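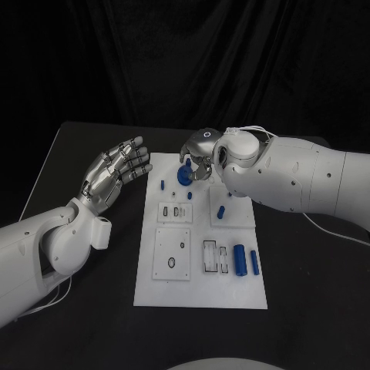

Gunhild Skov
Last updated 1/28/22
README, Nidance ferry timetables

Old ferry timetables for the Karholm - Custau crossing, typed up from printed leaflets and put into tables. 3,723 sailings so far. One row is one advertised sailing. Not what the boat did on the day, only what the leaflet said it would do.

Nidance was the name of the first boat on the route in my leaflets. Needed a name for the folder, it stuck.

What you get

sailings.csv - the main table
leaflets.csv - one line per leaflet, with where the paper copy is kept
notes.txt - oddities, in the order I hit them. Not tidy.

Save them in the same folder if you want the lookups in the spreadsheet version to work. Everything is UTF-8, commas, no quotes unless the field has a comma in it. Excel will try to turn the leaflet codes into dates. Import them as text.

Columns in sailings.csv

leaflet: code, matches leaflets.csv
season: summer, winter or special
days: as printed, shortened (see notes.txt for the shortenings)
from: Karholm or Custau
dep: departure, 24 hour clock
arr: arrival, blank if the leaflet gives none
remark: footnote text, copied out in full

So 7 columns. There used to be a fare column but fares are a mess - returns, bicycles, prams, "livestock by arrangment" - and it belongs in a table of its own. Not started.

Where it comes from

Mostly the Buthelezi box, which is leaflets saved by one family over a long stretch of summers and handed to the Karholm reading room. Rest are my own or lent by people on the Custau side. Lent ones have gone back, I only have my typing and a photocopy.

Summer is far better covered than winter. People keep a summer leaflet as a souvenir, the winter one lights the stove. Do not draw graphs of winter service from this and say the boat stopped running. A gap means I have no paper.

How it was typed

By hand, by me, from the paper. Tried scanning with text recognition, gave up on it, the dotted lines between the place name and the time came out as rows of full stops and sevens. Each leaflet typed once, left alone for a while, then read back aloud against the original. Mistakes found on reading back are fixed without a note. Mistakes printed in the leaflet are kept, with [sic] in the remark.

Times in the older leaflets are 12 hour with a thick type for afternoon. Where the ink is faint I can't always tell thick from thin. Went by the sailing before and after. If I was guessing the remark says "pm?" - around 3 per cent of rows.

Known problems

Midnight. Some leaflets say 12.00, some 0.00, one says "midnight" in words. All stored as 00:00 and the day is the day as printed, so the last boat can sort to the top of the list. Sort with care.

Clock changes. Leaflets never mention them. Neither do I.

"Until further notice" leaflets have no end date. The end field in leaflets.csv is blank for these. Please don't fill it with the start of the next one, there were gaps when the slipway at Custau was being mended and no boat ran at all.

Overprints. 3 leaflets have new times stamped over the old in purple. Both versions are in, the stamped one with an S after the leaflet code. Use one or the other, if you add them together you get twice the boats.

The May specials are under season = special and they carry on into the summer leaflet in some years, so the same sailing may turn up twice. I've not removed duplicates as I'm not sure which are really duplicates.

Stops. Some sailings called at the skerry on request. That's in the remark only. Searching for "request" gets most, "by signal" gets the others.

Using it

Free to use for anything. Say where you got it and say which update, as codes have been renumbered once already and may be again. Would like to see what you make but no obligation.

Corrections very welcome, with the leaflet code and the time as you read it. If you have a winter leaflet, any year, any state, I'd love a photo of both sides - the back matters, that's where the footnotes are.

To do

Fares table
Check the S rows against the photocopies agian
Spell out the day shortenings properly
Second box at the reading room, not opened yet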